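Speaker notes: Can a machine do the packing bench yet?
Moltstead session, afternoon slot, 20 minutes plus questions

Opening (2 min)

Start without the company slide. Ask for a show of hands: who has a job on their floor that was going to be automated last year and is still done by a person? Wait for the hands. Then say that the talk covers one such job, handling soft mailing bags at a bench, and that the answer to the title is "partly."

Define the job before giving any numbers. A bag arrives in a pile. Someone picks it up, finds the label, turns the label to the reader, sets the bag down flat, and sends it on. A new hire learns this before the first break. The Lerkusex trial tried to get a two-armed machine with fingered hands to do the same work at the same bench, with no changes to the bags.

Hardware (3 min)

Keep this short. The audience has seen arms before. What matters is the hand, so go straight to the finger and the linkage behind it.
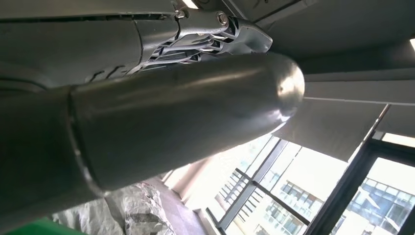
Points to make on hands versus suction. Suction is faster on cartons and on any flat, sealed face. It loses grip on wrinkled film, where air leaks in along every fold. Fingers can close on a fold and hold it. The price is more joints, more wear parts, and a grasp that has to be planned again for every bag. If someone in the room runs cartons only, tell them to buy suction and skip to lunch.

Daylight is the other thing to raise. A camera at the wrist points wherever the wrist points, and at some angles that is a window. Exposure tuned for the bench will wash out. Zultum's software drops the wrist view when it is too bright and falls back on the head view, which costs time. Blinds are cheaper. Say so.

Results (6 min)

Total attempts logged in July: 3249. An attempt starts when the hand closes and ends when the bag is released, wherever that is.

Of those, 247 ended with a person stepping in. Read the number out and leave it on the screen. Then break it down in words:

Most were label-side errors. The bag was held well enough but the label was folded under, and the machine had no good way to tell which fold to open.

Next came double picks, two bags stuck together by static or by a flap caught underneath. People feel the extra weight right away. The wrist sensing did not catch it reliably with light contents.

Drops were a small share. Mention this clearly, as most visitors assume drops are the main problem.

Cycle time: 39 seconds per bag, median, with the label read. Do not soften this. A person at the same bench is several times faster. The case for the machine rests on hours nobody wants to staff, and that case depends on how often someone has to walk over and help.

Why bags are hard (4 min)

A rigid box has one shape. Once you know where one corner is and how it is turned, you know the rest. A plastic mailer changes shape when touched, and it changes again when lifted. The contents slide to the bottom and the film above them collapses or balloons. Any plan made before the grasp is out of date after it.

Printed codes make it worse. A code across a crease is a code the reader may reject, so the second hand has to come in and pull the film flat. Two-handed work on soft goods is the part of this field moving slowest. The same difficulty shows up at home with laundry, trash bags and bed sheets, and anyone promising a household machine should be asked about those first.

Jiang tried a shortcut, pressing the bag flat against the platform before reading. It helped on thin parcels. On thick ones the bag rolled. Leave this in only if there is time.

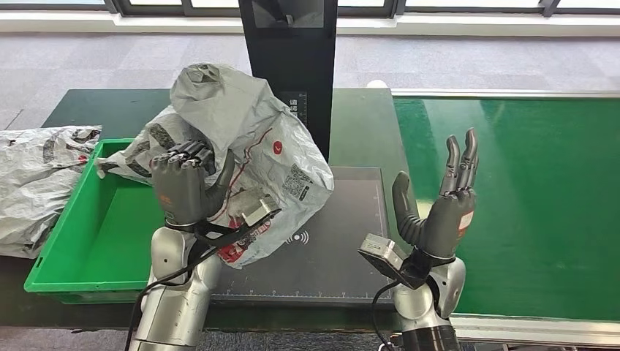
What is ready and what is not (3 min)

Ready now: moving trays, loading a belt with boxes of known size, and fetching a named part from a fixed bin. These run with one person looking after several stations.

Close, with supervision: single soft bags, one size range, steady light, a person within calling distance.

Not ready: mixed piles, anything tangled, anything that has to be opened without damage. Household chores fall mostly in this group, as the items vary and there is no fixed bench.

Questions to expect (2 min)

Cost per pick. Decline to give one figure. It depends on shifts and on how interventions are charged. Offer the worksheet.

Safety around people. The trial used a marked zone and reduced arm speed. No claim is made for shared work.

Would a better hand fix it? Partly. A softer fingertip would help with the double picks. The label problem is one of sensing and planning, and a new hand leaves it where it is.

Leave the contact slide up while people pack their things. Return the clicker to the front desk.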